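Two Hands, Two Grippers: What I Learned in Simulation

So my project this semester was comparing grippers, which sounds simple until you have to pick what counts as a good grab! Thomas Zuccaro and I settled on a dining table job: reach in, pick something up, set it down again. I ran 500 tries per gripper, all in simulation, and let the Nemeo controller handle both arms with the same settings.
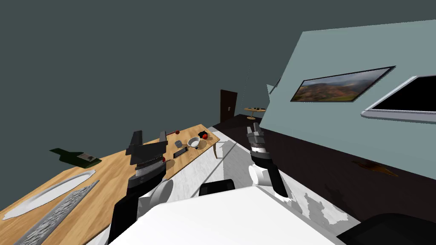 Studatstead Robotics Club — Student Projects

I put the flat two-finger gripper on the left arm and the one with ridged, segmented fingers on the right, so both could work the same table. My favorite test object was the green bottle lying on its side (I lost a whole Friday to that bottle). The flat fingers were great on the phone and the little gray cup, but the bottle kept rolling away from them. The segmented ones wrapped around it much better — and then fumbled the phone over and over.

The platter beat both of them. Sylvie McIntyre thinks my approach angle was too steep, and she's probably right, so I want to redo that part with the wrist lower.

I also changed the finger friction halfway through and had to throw out 98 tries. Write your settings down, people! Next up is the Piras camera model, if Dörte Oltmanns can get me more computer time in March.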